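Notes — Povuvlow hand/grasp software catch-up
April 14, 2019
Present: Fenna Maes, Joris Vanhove, Nele Van Hecke (minutes), Marisol Ibarra
Apologies: Evelien Michiels, sent comments by email, read out under item 3

Started late, projector. Previous minutes accepted, one fix: Joris's action on log rotation was marked done, it's not done.

### 1. Grasp planner

Fenna merged the new approach planner into the dev branch. Old one sampled grasps over the whole surface of the object and threw most away. New one looks for the loop first, fits a curve through it, then only samples along the curve. Faster, and the candidates look more sensible on handles. Mugs still bad. Boxes unchanged, they go through the old path.

Joris asked what happens if the curve fit is poor. Fenna — falls back to full sampling without telling anyone. Joris not keen on that, wants it in the log at warning level at least. Agreed.

Sample cap stays at 2000 per request. Marisol would like it as a launch parameter and not buried in the header where she found it. Fenna to move it.

Some discussion of colour. Segmentation is still leaning on colour more than it should, gray on gray is where the mask bleeds. Options: depth edges, or retrain with more gray objects in the set. Retrain is slower but we need it for Vallness in any case. Parked until Evelien is back.

### 2. Finger controller

Closing is now staged: position control until first contact, then torque limit per finger. Thumb comes in last. Joris showed the plots. Ring finger current has a spike right at the switch from one mode to the other, every run. He thinks the integrator isn't being reset. Marisol thinks it's the filter delay. Both to be checked before anybody touches the gains.

Contact detection threshold: 15 counts over baseline. Was set by feel, needs writing down why, or redoing. Baseline drifts after a long session so the number means less than it looks like. Marisol to try re-zeroing with the hand open before each grasp.

Curved handles are the main test target until the controller settles. Wrist view is the one the perception node subscribes to during closing, head view gets dropped once the hand is in close.

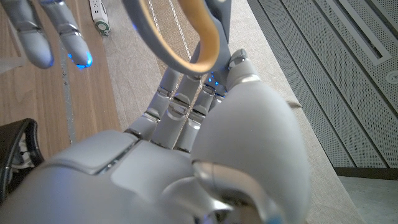
Does the planner keep replanning once the fingers have started to close?

Planning is frozen at that point and only the finger controller runs, with the arm holding its last commanded pose until the grasp is reported as stable or timed out.

Nele asked for that to go in the wiki, currently it's only in Fenna's head and a comment in the state machine. Fenna will do a short page. Timeout is a separate matter, see below.

Timeout: currently fixed. Joris wants it to depend on the object class. Marisol against, says we'll end up with a table no one maintains. Left as is. Revisit if the Lorkum people complain.

### 3. Perception during closing

Evelien's email, summarized: the fingers take up so much of the wrist view at close range that the object mask shrinks, and the tracker reads that as the object moving away. Her suggestion is to render the hand model from joint angles and subtract it before tracking. She has a rough version on her branch, costs frame rate, hasn't measured how much.

Fenna in favour. Joris in favour if it can be switched off. Marisol raised the other hand — when both are up, the second hand can come into the wrist view and the filter knows nothing about it. Joint states for both are on the same bus so it should be possible to render both. Evelien to comment when back.

Also the LEDs. Fingertip glow gives a blue cast on whatever is close, and auto white balance chases it. Agreed to lock white balance in the driver config. Simple, should of been done in December.

### 4. Tooling

- Replay tool now handles two hands. Timestamps from the left one are off by a constant, Joris has a patch, not reviewed.
- Simulator: contact model for thin loops is still useless. Nele proposed skipping sim for handle grasps and running replay plus hardware only. Agreed for now, with a note in the test plan.
- Issue tracker has 41 open under "grasping". Lots of duplicates. Nele and Fenna to go through them together, close anything that refers to the old planner.
- CI broke twice on the message package. Pin the version. Marisol.
- Log rotation, again. Disk on the test machine filled up and took the recording down with it. Joris, this week please.

### 5. Van Wijk

They want a build they can run on their own bench. Joris — not before the current spike is understood. Fenna would give them the planner alone, no controller. Marisol pointed out that the planner alone is no good to them without our message definitions, so those need to be tidied up first. Agreed to offer 2 packages, planner and messages, and say the controller comes later. Nele writes the email, Fenna checks it before it goes.

Licence text for the messages package: unclear wich one applies. Nele to ask.

### 6. Any other business

Branch naming. Please put the issue number in. Discussed last time as well.

Marisol out next week, Joris covers the bench.

### Actions

- Fenna: warning on fallback; sample cap to launch parameter; wiki page on freeze during closing
- Joris: integrator check; left hand timestamp patch up for review; log rotation
- Marisol: filter delay check; re-zero test; pin message version; lock white balance
- Evelien: measure cost of hand subtraction, reply on second hand
- Nele: Van Wijk email, licence question, tracker cleanup with Fenna, test plan note

Next meeting same room, time to be confirmd by email.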